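Wrist camera: white plate blows out and the plate mask drops frames
Asked in Perception > Segmentation

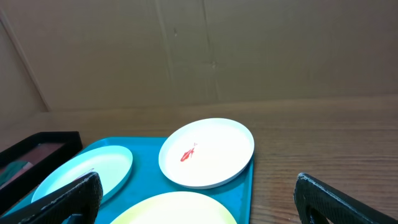

Setup

I'm running a sorting task with a single arm and a wrist camera. The policy gets the raw colour image plus a mask for each object from a small segmentation model I fine-tuned myself. The masks are matched to prompts: "white plate", "blue plate", "yellow plate", "red fish", "tray". A planner picks a target plate from the masks, and the arm moves the toy to it. The software is the Jillex runtime with the Sornunar tracker on top, mostly default settings.

The problem

The mask for the white plate is unstable. On some frames it covers the whole plate. On others it breaks into a rim and nothing else, or it disappears and the tracker gives the plate a new ID a moment later. When the ID changes, the planner treats it as a new object and replans, and the arm stops part way through a move.

The red fish mask is solid nearly all the time. The yellow plate is fine until the gripper gets low, and then it runs off the bottom of the image, which I expected. The white plate is the one costing me episodes.

In one log of 1354 frames, the white plate mask was missing or broken in 283 of them. The ID changed 19 times.

What I have tried

Lowering the mask confidence threshold. The plate comes back but so do bits of the table.

Adding more white plate images to the fine-tuning set. No real change.

Turning the overhead light down. Better for the plate, but then the fingers and the darker things go to mush.

Is this a model problem, a tracker problem or a camera problem? I would like to avoid labelling another set if I can.

Posted by Traian Ene, 4 Oct 2026

2 answers

Answer from Leonie Brinkmann (accepted)

It's a camera problem first and a tracker problem second. I would leave the model alone for now.

Look at the centre of the white plate. It's close to pure white, so there's no shading left for the model to work with. The fish sitting on it is still easy because red on white has a strong edge. The plate itself is a bright blob with a rim, and when the rim loses contrast you get the broken masks. More training images won't help if the plate is clipped in those too.

Check auto exposure. You have dark fingers coming in from both lower corners, and most drivers meter over the whole image by default. The fingers pull the average down and the camera raises exposure to compensate. It also shifts as the gripper opens, closes or gets nearer the tray, so the plate can be all right in one part of a move and gone in another. That would fit what you describe with the light turned down.

What I would do, in this order:

1. Turn auto exposure and auto white balance off. Park the arm at the viewing pose and lower exposure by hand until the white plate shows some shading. Let the fingers go dark. You know where they are from the joint state, so you don't need to see them well.

2. Mask the fingers out before segmentation. They are fixed to the camera apart from the opening width, so you can save a mask for several widths and choose by gripper position. Sornunar takes a static ignore region but not a changing one, so do this upstream.

3. In the tracker, raise the number of missed frames allowed before an ID is dropped. If yours is still at 2, that's far too short for a wrist camera. Match it to the longest gap in your log and add a bit.

4. Stop the planner replanning on an ID change alone. Compare the new track with the last known plate position in the base frame. If they agree within a plate radius, keep the old ID. The plates aren't moving -- the camera is -- so matching in image space is asking for trouble anyway.

Step 4 will probably stop the halts even if you do nothing else, but please do step 1 as well. Otherwise you're hiding bad masks and they'll show up later as bad grasps.

One caution. If you change exposure, the images your policy was trained on no longer match what it sees at run time. For the segmentation model you may get away with brightness augmentation. For the policy, record a few new episodes and compare before you trust it.

Comment from Traian Ene
Auto exposure was on. I assumed the launch file turned it off, but the setting had been renamed in the April release and the old name is ignored without a warning. Fixed exposure has cut the dropouts a lot. Working on step 4 now.

Comment from Leonie Brinkmann
Good. The rename has caught a few people here. Read the value back from the driver after launch and write it to the log with each episode.

Answer from Efraín Cusi

I'd just swap the plate for a grey one. We had the same thing on our Brurkus arm with a white bowl and spent ages on it. Changed the bowl, problem gone. A matte plate would also be better than a shiny one if glare is part of it.

If you have to keep the white plate, try a bigger model. We moved to the large Chukwu checkpoint and the masks were cleaner, but it was too slow to run every frame, so we ran it at the start of each episode and tracked from there.

Comment from Yao-tsung Tai
Changing the plate only works if the task lets you. If the prompt says "put the fish on the white plate" you would have to redo the language labels too. Running the large model once at the start is a decent idea for things that don't move, though you need the camera-to-base calibration to be good or the projected mask drifts off the plate as the arm comes down.

Comment from Adebayo Lawal
Does the ignore region in Sornunar apply before or after resizing? I set mine in full-size pixels and it seems to cover the wrong area.

Comment from Leonie Brinkmann
After resizing. Scale your numbers to the network input size. Better to open a separate question if it still looks wrong.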